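Murcombe Clothes Bank - spring progress report to the Plitadberg Fund

Hello again, and thank you for being so patient while I got this written up. It has been a busy few months and I've had more laundry in my life than I ever thought possible!

First, the numbers you asked for. We have now sorted 3,068 pieces of clothing since the grant started, and 80 families have had a parcel from us. Parcels go out with 12 items each as standard, and we add a blanket if we have one that's fit to give. The target in the application was 60 families by the end of April, so I'm really pleased with that.

Your money went on three things. The biggest was the second-hand washing machine and the dryer to go with it, which came from Henari and were delivered a fortnight late (they were very nice about it and knocked off the delivery charge). Next was shelving for the back bedroom at El Sherbiny House, where we do most of the work now. The rest went on 40 lidded boxes, labels and an awful lot of washing powder. I've attached the receipts on the separate sheet, and there's a bit left over that I'd like to carry into the summer if you're happy with that.

The labelling has changed since my last report. We used to go by age, but children's sizes are all over the place and we kept getting parcels back with trousers that came up short. Now we measure the waist and the inside leg and write both on the label. It takes longer - I won't pretend otherwise - but returns have dropped right off.

Brown and navy things are still what we get most of, and they're the hardest to shift. Folding is where the time goes. We do it on the bed, with a woven mat laid over the patchwork quilt so there's a firm surface to work on, and the monkeys on the quilt have become a bit of a mascot for the whole project. Soft, stretchy garments are the worst, as they bunch up the minute you lift them.

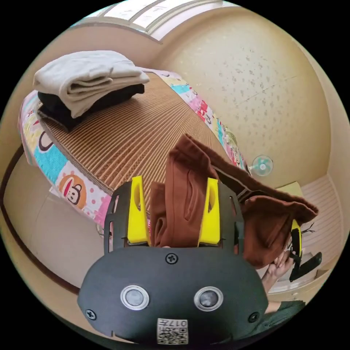 Coats are the other headache. They fill a box in no time and we've had far more than we can give out in warm weather, so I've asked the church hall if we can borrow their loft until October. No answer yet.

For the next quarter I'd like to get the school uniform rail going before the holidays, and sort out a proper drying space, as the dryer is costing us more in electricity than I'd budgeted for. I'll send the meter readings with the next report.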